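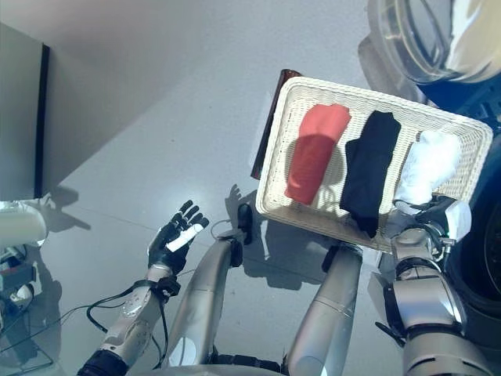 What has the residential programme at Wulham delivered in its first year?
All planned field and language residentials ran, and 468 pupil places were taken up, of which 68 were paid for in full from the bursary line.

Progress report to the Brerano fund, 2 June 2020
Prepared by Tadeusz Stępień, residentials lead

1. Scope
The grant covers three strands: the river fieldwork week at Vurkier, the German language homestay, and the sailing course. This report deals with places, spending and changes to the plan. Pupil evaluation forms are being coded and will be sent separately.

2. Places
Take-up was highest on the Vurkier week, where both groups were full and a waiting list was kept. The homestay ran below capacity. Families in the host town asked for pairs of pupils, and the original allocation assumed single placements. The allocation sheet has been changed to match.

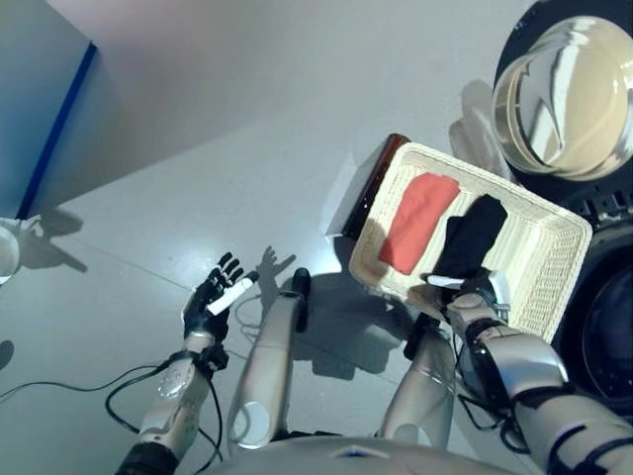
Basket held in the right hand, left hand raised.

3. Spending
Coach hire was the largest single cost. A deposit of £3,000 is held by the operator, Lis, against next year's bookings and is shown in the accounts as a prepayment. Waterproofs and boots were bought as a shared stock in place of individual grants, and the underspend was moved to the bursary line with the fund's written agreement.

Bursary applications are now made on a single form, signed by the head of year. Under the earlier two-stage process some parents replied after the booking deadline. The upper limit per pupil remains £100 for the sailing course. Fieldwork places have no limit.
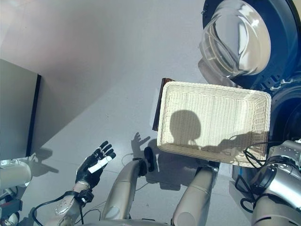 White wicker basket, with a clear domed bowl behind.

4. Staffing and safety
Waldemar Grabowska has taken over as visit coordinator. Risk assessments for the river sites were rewritten after the Vurkier centre altered its access path, and the revised versions are stored with the group lists. Two staff still need to renew their first aid certificates.

5. Next period
All departures are on hold until travel advice changes. Host families have been told, and none has withdrawn. A revised calendar will be submitted in August, together with the final figures for kit and transport. We ask the fund to confirm whether unspent homestay money may be carried forward.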